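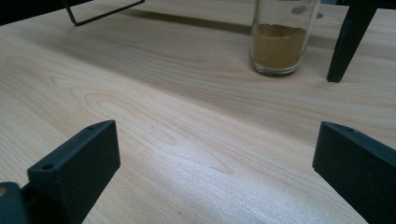 Issue 205, page 30

Looking After a Gripper

A gripper is the part of a machine that picks things up. The simplest kind has two fingers that move together and apart. Some grippers are bolted to a robot arm. Others are held in a person's hand, and a cable connects them to the rest of the equipment.

The fingers are separate parts. They are held on with screws, and the screws sit in small holes. Parts that touch things all day wear down, so fingers are made to be taken off and replaced.

Graça Carrilho looks after the grippers in the Nuvport workshop. Her check has four steps and is done before any work starts.

Step 1. Wipe the inner face of each finger with a dry cloth. Powder and grease make a finger slip. A jar is smooth and round, and a greasy finger will slide on it.

Step 2. Test each screw with a hand tool. A screw should be snug. If it is turned too hard, the thread inside the hole can be damaged.

Step 3. Open the fingers all the way, then close them slowly. The two flat faces should meet evenly, with no gap at the top or the bottom. This is called alignment.

Step 4. Follow the cable from one end to the other. 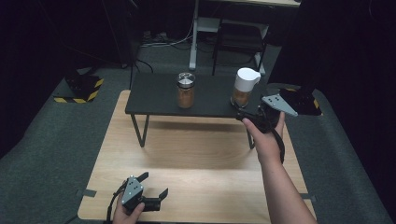 A cable needs some slack, or spare length, so that the hand can turn without pulling on the plug. Too much slack is also a fault, as a long loop can catch on the leg of a table. Look for flat spots, sharp bends and places where the outer cover has split. A split cable is taken out of use and given a red tag.

Each gripper has a logbook. Carrilho writes down the time of the check, what was found and what was changed. At Nuvport a pair of fingers is replaced after some 300 hours of use, or sooner if a face is worn. The last pair was changed in December, and that job is entry 734.

Words to know
Alignment: when parts line up the way they should.
Slack: spare length in a cable or rope.
Thread: the spiral groove that a screw turns in.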